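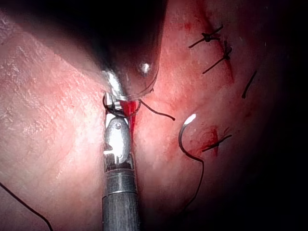 Suture au fil noir sous instruments robotisés, l'aiguille courbe posée à côté de la plaie.

Le droit de s'arrêter

J'ai appris à faire des nœuds avec ma grand-mère, sur des paupiettes de veau, bien avant d'entrer dans un bloc opératoire, et je crois que je n'ai jamais eu depuis de professeur plus sévère. Elle tirait sur la ficelle, elle regardait la viande se plisser, et si le plissement ne lui plaisait pas elle coupait tout et me rendait le bout. J'ai repensé à elle au mois de juin, quand on m'a envoyé, au centre de formation de Plosier, le compte rendu de la panne du Plomside. Je l'ai lu deux fois, la seconde avec un café, et il me reste en travers de la gorge depuis.

Je résume pour ceux qui ne fréquentent pas ces machines. Pendant une séance de suture sur banc, la pince droite a cessé de répondre alors que le nœud n'était pas serré. L'opératrice, Safta Husar, ouvrait la main à la console et les mors restaient fermés. Le retard mesuré entre sa commande et le mouvement a atteint 620 millisecondes. L'alarme, elle, devait se déclencher à 200. Elle est restée muette, et quand la pince s'est enfin ouverte, Safta tirait déjà un peu plus fort, comme nous le ferions tous, vous et moi, devant un tiroir coincé. Le fil a scié le bord de la plaie. Sur un banc d'entraînement, on soupire et on recommence. Vous imaginez la suite de ma phrase, je ne l'écris pas.
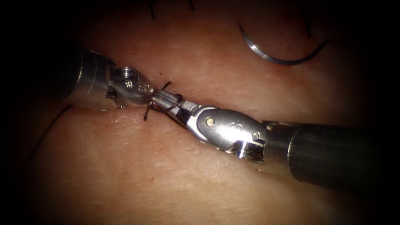 Le nœud est le pire moment pour perdre une pince, et je voudrais que les gens qui rédigent les seuils d'alarme en aient fait quelques-uns. Tant qu'on pique et qu'on tire l'aiguille, une hésitation se rattrape assez bien. Mais regardez où en sont les deux instruments quand le nœud se forme : les mors se touchent juste au-dessus de la fente, les boucles de fil noir sont enroulées autour de ceux de droite, et l'aiguille repose plus haut sur le tissu, lâchée. Tout est tenu par deux bouts de métal qui doivent se quitter au bon instant. Si l'un des deux s'attarde, on ne peut ni serrer ni défaire, et la main qui commande n'a presque rien sous les doigts pour l'en avertir. C'est une position dans laquelle j'aimerais qu'une machine soit bavarde, pénible même, quitte à m'agacer dix fois dans l'après-midi.

Or celle-ci avait été rendue silencieuse, et c'est ici que je me fâche un peu. Le fabricant, Szulc, a expliqué que l'alarme de retard exigeait plusieurs dépassements consécutifs avant de sonner, parce que les équipes se plaignaient des fausses alertes. Je connais ces plaintes, j'en ai signé ! Il y a des matins où l'on donnerait cher pour qu'un appareil se taise. Le journal interne contenait pourtant 231 dépassements isolés, accumulés au fil des séances, chacun trop court pour mériter un bip et tous soigneusement rangés dans un fichier que l'on n'ouvrait qu'à la maintenance annuelle.

Hefin Rosser, qui a formé la moitié des opérateurs de Plosier et dont j'estime beaucoup le jugement, m'a écrit que je dramatisais. Selon lui, le geste humain compte aussi ses lenteurs, et Safta aurait dû relâcher la traction dès le premier doute. Il a raison sur les lenteurs humaines.
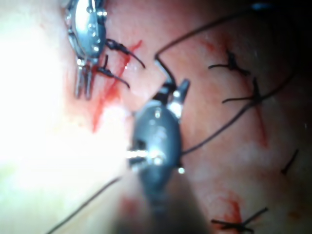 Il a tort, à mon sens, sur le doute. Pour douter d'un outil, il faut qu'il nous en donne l'occasion, et six dixièmes de seconde, quand on a les yeux dans une visionneuse et l'esprit au prochain tour de fil, cela passe d'abord pour une maladresse de sa propre main. Safta l'a dit très simplement dans sa déposition : elle a cru qu'elle était fatiguée. Cette phrase m'a serré le cœur. On avait là une professionnelle attentive, prête à s'accuser, et un fichier qui savait.

À Bavier, où l'on utilise la même plateforme, on a pris l'habitude de lire le journal en début de séance, à voix haute, entre l'instrumentiste et l'opérateur. Cela prend le temps d'enfiler une casaque. On m'objectera que c'est artisanal, et je veux bien, mais je préfère cette petite cérémonie à la mise à jour promise par Szulc, qui ramène le seuil où il devait être et ne dit rien du fichier. Je demande que l'opérateur voie le retard pendant qu'il travaille, dans un coin de l'image, avec un chiffre lisible, et qu'il puisse tout arrêter sur cette seule foi sans avoir à remplir ensuite trois pages pour se justifier.

Safta, pour sa part, a repris les séances. Elle m'a raconté qu'elle ouvre désormais chaque pince à vide avant de commencer un nœud, et qu'on la plaisante là-dessus à la cafétéria. Qu'elle continue, je lui offrirai le café.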